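Software notes: grasp planner, wrist view and the new replay tool

The December release of the planning stack went onto the test robot at Wondmont and has now been in daily use long enough to say what changed. Most of the work this time was below the surface, in how the planner and the wrist view share information, so there is little to look at in the operator screen. People who write their own tasks will notice it more.

The main change is in how a grasp gets approved. Before this release, the planner picked a grasp from the head view, sent the arm to a point short of the object, and closed in along a straight line with no further check. If the first estimate was off, the fingers arrived off by the same amount. The planner now stops at the short point, takes a new estimate from the wrist view, and compares the two. When they agree, the arm carries on. When they don't, the wrist estimate wins and the last part of the path is planned again. The stop adds a little time to each pick. Tasks that can't afford it can turn the check off with one line in the task file, and the two sorting tasks from Eton already do.

We ran 1,000 picks with the old release and 1,000 with the new one, using the same 20 objects and the same starting poses. The full logs are on the shared drive in the Gallard folder, sorted by object. Please read them by object before drawing anything from the totals. Flat items and tall items behave very differently, and thin cable is still poor in both releases.

Shabnam Ghumman rewrote the part of the code that masks the gripper out of the wrist view. The fingers and the front of the housing are always in the picture, and the old mask was a fixed shape drawn for one finger opening. With the fingers at any other width, part of a linkage could end up in the depth cloud, and the planner would treat it as an obstacle sitting right in front of the hand. It then either refused to move or took a long way around. The new mask is built from the joint readings each time, so it follows the fingers as they open and close. There is a margin setting for it called mask_pad. The default is fine for our fingertips. If you fit longer ones, update the hand model first and leave the margin alone.

One side effect: the mask needs joint readings and images with matching time stamps. If the clocks have drifted, the mask lags behind the fingers and you will see slivers of metal at its edges. The launch script now checks for this and will not start the planner until the clocks are in step.
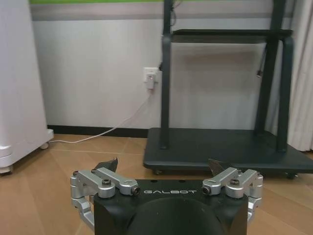 Wrist view with the fingertips apart and nothing between them. The silver linkages on both sides of the black housing are the parts the new mask has to follow.

The replay tool is also in this release. It loads a logged run and steps through it with the wrist view, the depth cloud and the planned path side by side. You can change a planner setting and run the same moment again without the robot. Jakubowski logs recorded before the format change need to be converted first, and the converter is in the tools directory. It does not overwrite the originals.

Still open: 17 tickets carried over to the next release. The largest group is about glossy floors, where reflections leave holes in the depth cloud and the planner reads a hole as free space. For now, keep the floor height fixed in the task file when working low. The other known problem is that canceling a task during the wrist check leaves the arm holding position until someone presses reset. A fix is written and waiting for review.

Send logs with bug reports, including the task file. Screenshots alone are hard to work from.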